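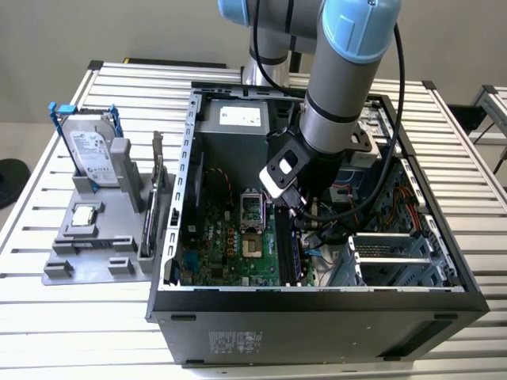 Comprei uma torre Dell usada, preta, e durante muitas semanas ela ficou debaixo da escada sem eu lhe tocar. Em fevereiro, com a chuva a não deixar fazer outra coisa, decidi que já era tempo de aprender como é um computador por dentro. Escrevo estas notas em português porque é a língua em que vivo agora, e peço desculpa pelos erros que ficarem. O vocabulário do computador aprendi-o todo ao mesmo tempo que o computador.

A primeira palavra nova foi "encaixe". Eu dizia sempre "socket", mas o senhor da loja Furtado, onde comprei a pasta térmica, diz encaixe, e gosto mais. Com o encaixe do processador vazio e a armação de metal levantada, percebe-se bem como tudo aquilo é delicado. Nesse estado não se deve pousar nada em cima da placa, nem uma chave de fendas, nem o pano.

A segunda coisa que aprendi foi a deitar a torre de lado. Parece evidente, mas em casa comecei com ela de pé, e a tampa caiu-me no joelho. Deitada, com o lado aberto para cima, a fonte de alimentação fica de um lado, a placa verde ao centro e as gavetas metálicas dos discos no seu canto. Tudo se vê e os parafusos não fogem. Bem, fogem menos.

Depois vêm os cabos. Os cabos SATA, laranja e vermelhos, passam junto das gavetas dos discos, e antes de desligar algum convém fazer um desenho. O meu desenho é feio, mas serviu. Os fios cor de laranja e pretos, torcidos uns nos outros, deixei-os como estavam — tive medo de os separar e depois não saber voltar atrás.

Da memória falo com mais confiança. O módulo azul entra só numa posição, por causa do pequeno corte que tem em baixo, e primeiro abrem-se as patilhas. Empurra-se com os dois polegares, a direito, até ouvir o clique. Na primeira vez parei antes do clique, por medo de partir a placa, e o computador apitou como um camião em marcha atrás. Tirei, respirei, voltei a pôr. Levei 15 minutos numa coisa que o guia da Fikbridge descreve numa linha.

O guia, já agora, é uma tradução com frases muito estranhas ("acaricie a alavanca até ao fim"), mas os desenhos são claros. Para as peças pequenas recomendo um tabuleiro com divisões, ao lado da caixa. Eu usava uma chávena e misturei os parafusos dos discos com os da tampa, que são quase iguais e não servem uns para os outros.

Falta-me ainda limpar o pó da ventoinha e decidir se compro um disco novo. Na Trindov pedem uns 300 reais por um, o que para mim é demasiado neste mês. Talvez em março. Até lá a tampa fica encostada à parede, e a caixa coberta com uma toalha de mesa velha por causa do gato.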